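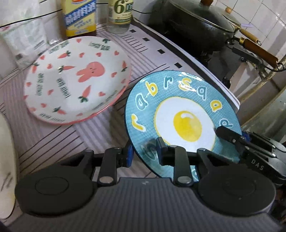 Plates on a striped counter covering.

The retired professor taught state and local government at Ciduldale College for most of a working life, and still talks about the subject in terms of procedure. Asked what first drew students to the course, the answer is the county budget.

"It was a document they could hold," the professor says. "We read it line by line for the first month. A student who can read a road fund can read most other things a county prints."

The course began as an elective with 2 sections. By the time the professor left the classroom it was required for the political science major and for the public administration certificate. The reading list changed slowly. The textbook was replaced three times, and the packet of local ordinances was revised every November, after the election results had been certified.

The professor came to teaching from the state retirement office, where the work was benefit calculation. The office was moving its member records from paper to a system called Zendolia, and each file had to be checked by hand against the ledger.

"I was assigned 2,000 files," the professor says. "I found 162 with a service date that didn't match. Most were off by a single month. A month matters if you are the person retiring."

That experience became a unit in the course. Students were given copies of old records with the identifying details removed and asked to compute service credit under the rules in force at the time. The grade depended on the written explanation as much as on the figure. The professor kept the assignment unchanged for years and still considers it the most useful thing in the syllabus.

Service on the Faculty Senate took up much of the later career. The professor chaired it for two terms and wrote most of the present bylaws on quorum and proxy voting. Under the earlier rules a proxy could be given verbally. The revision required a signed form, filed before the meeting opened at 3 p.m.

"There were complaints for a year," the professor says. "Then people got used to the form."

The Kondia Forum, a yearly lecture series on public finance, was also the professor's responsibility. It was paid for by an endowment with narrow terms: speakers had to have held office or managed a public budget, and the talk had to be open to town residents. The highest recorded attendance was 1,212, for a debate on a water bond. Transcripts from the series are held in the college library under the title Onu Papers, after the building where the first lectures were given.

On former students, the professor is brief. Several became city managers, and two sit as county judges. Others teach. Letters arrive from time to time, usually with a question about a statute.

"I answer the question," the professor says. "If I don't know, I tell them which office to call."

Retirement has not ended the reading. The county still mails its draft budget on request, and the professor marks it in pencil before the public hearing. This year's copy has notes on the bridge repair schedule and on a transfer out of the reserve account that is listed under two different headings. The professor has asked the county clerk for the worksheet.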